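Leda Hand Tool, sold singly or as a pair
From the Rernine workplace range

If your people fold for a living, they already know more about cloth than any machine we could sell you. That is the thinking behind the Leda, a hand-held gripper with two fingers and a squeeze trigger, made so that laundry and housekeeping teams can show a folding robot how the work is done. At Kavcombe, where the linen room sends out 600 folded pieces on a busy day in November, the folders took turns with it for two weeks, and (we were so pleased by this!) they began correcting one another's corners.

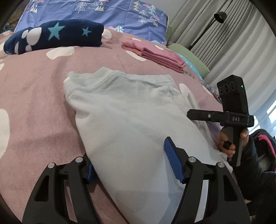 Folded clothes and cloths on the bed 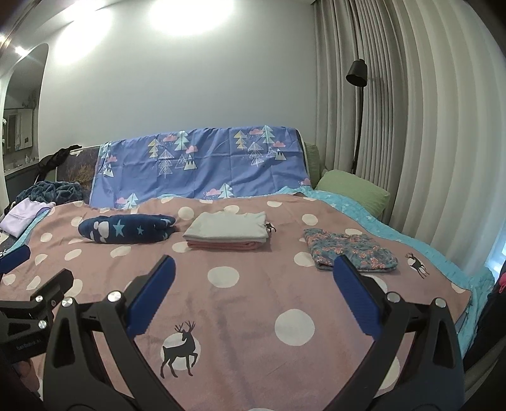
Ejigu, product writer, Rernine

The blue ridged pads are the part people ask about most, and they pull off for washing. A spare set comes in the box, good for about 1,000 folds on towels and fleece.

What changes for your staff? Mostly the end of the shift, when the plain flat pieces can go to the robot and the fiddly things stay with the folks who have a feel for them. Kavcombe kept all 31 of its folders, and several have moved over to mending, a job that had been piling up for ages.

Sold with charger, wrist strap and spare pads. Please allow two weeks for delivery.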